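Edge Cases: Training a Gripper Policy in Simulation

Before a policy from the Flotwood project is allowed near hardware, it spends its time at the side of a brown panel in a simulator.
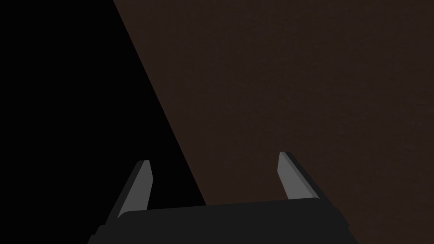
Parvathi Hegde
Staff writer, Grevham Research Notes

Sharada Iyengar runs the simulation work at Wadotia. Her subject is narrow: how a policy with only a wrist view decides where a surface ends. "Depth would settle it," she says. "We withheld depth on purpose."

Her group trained on 700 rendered approaches and tested on 20 held-out panel angles. The policy failed on 3 of them, all steep.

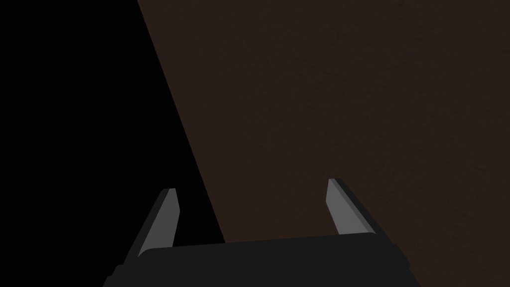
Does the method need photorealistic rendering?
Flat shading was enough for the edge estimate. Texture mattered more, and the group kept it faint so that the policy could not lean on it.

Iyengar considers the failures more useful than the average. The estimate drifted when the edge was hidden by the gripper itself.
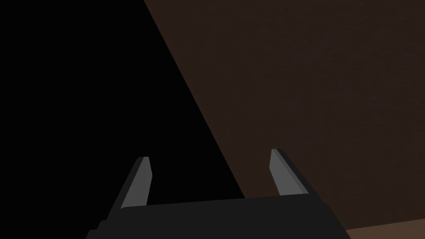
Occlusion is now handled by a short memory of 5 views. Iyengar wants the estimate held steady while the hand covers part of the line. With the panel's edge running down between the open fingers and ending at the housing, the policy has to extend it from the part still in view. "It extends a straight line well," she says. "Curved edges are untested." The Rai test set, due in October, will include them.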